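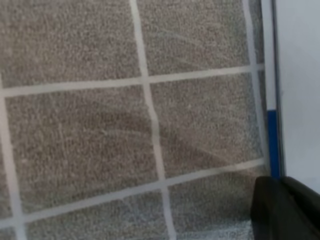 *Grey speckled surface with pale grid lines.*

# cludton-tram-claims

Status: usable, with care. Last edited 24 Mar 2026.

A table of public claims made about the proposed Cludton tram extension, set beside whatever paperwork we could find to back each one up. There is a lot more of the first than of the second.

The extension would run from the Stestik depot to the old goods yard. Todorova holds the design contract and Enulska would operate the line. Both put out cheerful statements after the outline consent in November, and most of the local coverage repeated those statements word for word. Outline consent lets them carry on drawing. It doesn't pay for a single metre of track, and several rows in here come from articles that say or hint that it does.

## What's in the folder

| File | Contents |
|---|---|
| `claims.csv` | one row per claim, 295 rows |
| `sources.csv` | where each claim appeared, with the wording as printed |
| `stops.csv` | the proposed stops, in three versions that don't agree |
| `notes.md` | arguments we had with ourselves over the ratings |

## Columns in `claims.csv`

- `claim_id`: a plain number. Gaps are rows we merged.
- `made_by`: `enulska`, `todorova`, `council`, `press` or `other`. No named people.
- `topic`: `cost`, `journey_time`, `ridership`, `opening_date`, `stops`, `jobs`.
- `wording`: short quote, spelling left alone.
- `backing`: `document`, `partial`, `none`.
- `withdrawn`: `yes` only if the body that made the claim took it back in writing. A page going missing from a website doesn't count.

## Things to be wary of

The journey time. Every leaflet gives end to end in 40 minutes. We have asked what that assumes about stopping time and junction priority and have had two replies, neither of which answered. Treat it as a hope. All rows quoting it are marked `none`.

The ridership figures come from a model we haven't been allowed to see. A summary table was published and the model wasn't, so those rows are `partial`, and that may be generous.

"Approved" is used in the press for at least four different stages. We kept the word as printed and added the real stage in `sources.csv`. If you filter on the word alone you will get rubbish.

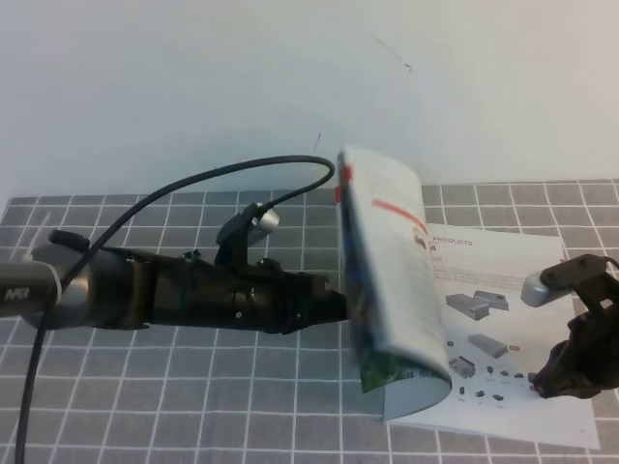 *Robotic arm reaching over a gridded grey tabletop to a rolled-up section of a printed booklet.*

The `jobs` rows mix building work lasting a few months with permanent posts. Where the source didn't separate them, neither could we. Please don't add that column up.

## How the ratings were done

By hand, by reading. A claim got `document` if a dated public paper gave the same figure and said how it was reached. 72 rows passed. Some of those papers may be wrong as well; we checked that they exist and say what they're supposed to say, and went no further.

Press rows are over-represented. A claim printed in three papers is still one claim, but reworded versions were hard to match and we probably missed a few.

## Not suitable for

- forecasting when the line will open
- ranking Enulska against Todorova for honesty (they talk about different things)
- any headline beginning "Data shows"

## Corrections

Open an issue with the `claim_id` and a link to the paper. A press release is a claim, so it can't be used to back one. Scans are fine if the date is legible.

## Licence

CC BY 4.0 for our ratings and notes. Quoted wording belongs to whoever published it.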